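# Evaluation of the Primach Simulation Kit for Gripper Task Design

Final report, third-year automation project

## 1. Purpose

The department asked our group to assess whether the Primach simulation kit could replace the bench exercises now used in the second-year manipulation unit. The kit is sold as a yearly licence and includes a physics engine, a library of household and industrial objects, a simulated arm with a two-finger gripper, and a wrist view that can be exported as still images or video. We worked with the standard edition. The extended edition, which adds soft objects and cables, was not tested.

We had three questions. Can a student with one term of programming build a working task without help? Are the supplied objects good enough that a policy or script written against them makes sense on a real bench? Is the licence better value than adding a second arm to the Hikham lab?

## 2. Setup

The kit was installed on one desktop in the Hikham lab in March. Installation followed the written guide except for the graphics driver, where the guide names a version that is no longer on offer. The newer driver worked once the shadow quality setting was lowered by one step.

Tasks are defined in a plain text file. The file lists the objects, their start positions, the allowed variation in those positions, and the condition that counts as success. A typical file for our tests ran to 78 lines. Most of that length is position data, and the format has no way to say "beside" or "on top of", so every placement has to be given as coordinates. This was the most common complaint in our group.

The gripper can be driven by keyboard, by a game controller or from a script. Keyboard control is slow but repeatable. We used scripts for all measured trials and the controller for checking that a task was possible at all.
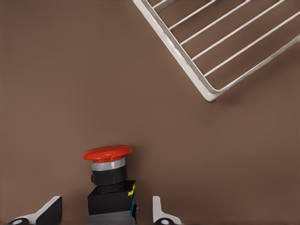 Object quality varies across the library. Simple shapes such as blocks, cups and trays behave well, and contact with them is stable even when the gripper closes fast. Composite objects are harder. The emergency stop button has a red mushroom cap wider than the body beneath it, so a grasp taken too high meets the overhang of the cap, while a lower approach has the flat faces of the black housing to work with. We wrote our approach script to aim for the housing. The wire rack raises a separate problem, as its thin parallel wires leave gaps that a small part can tip into if it is released at an angle. Both objects are useful for teaching because they force the student to think about where to hold a part and how to let go of it.

## 3. Trials

We ran 2,172 scripted trials across 6 tasks. Each task used the same arm, the same gripper and the same work surface, with start positions varied inside the limits set in the task file. A trial was stopped when the success condition was met or when the time limit ran out.

Failures were sorted by hand from the logs into the following groups:

- Approach error: the fingers touched the object before closing.
- Grasp slip: the object was lifted and then lost.
- Release error: the object was let go in the right place but did not stay there.
- Simulator fault: objects passed through each other or were thrown clear of the surface.

Approach errors were the largest group. Simulator faults were the smallest and came almost entirely from scripts that closed the gripper at full speed on a thin edge. Lowering the closing speed removed most of them — at the cost of longer trials.

## 4. Comparison with Wulora

The lab already holds a licence for Wulora, an older package used in the controls unit. Wulora has better plotting tools and a clearer log format. Its object library is small, however, and the gripper model treats each finger as a rigid block with no adjustable friction. Primach lets the user set friction for each finger pad. For manipulation work we consider that the more important feature.

## 5. Limits of this evaluation

All testing was done by 5 students who had already taken the manipulation unit, so we cannot say how a beginner would cope with the task file. We did not transfer any script to the physical arm in the Roussel Building. The vendor's claims about transfer to hardware are therefore untested in this report.

## 6. Recommendation

We recommend a one-year trial licence for the second-year unit, used for the first two exercises only, with the remaining exercises kept on the bench. The unit coordinator should prepare template task files in advance, including one with the object coordinates already filled in and colour settings left at default. The licence should be reviewed in November, after a class has used it and at least one student script has been run on the real arm.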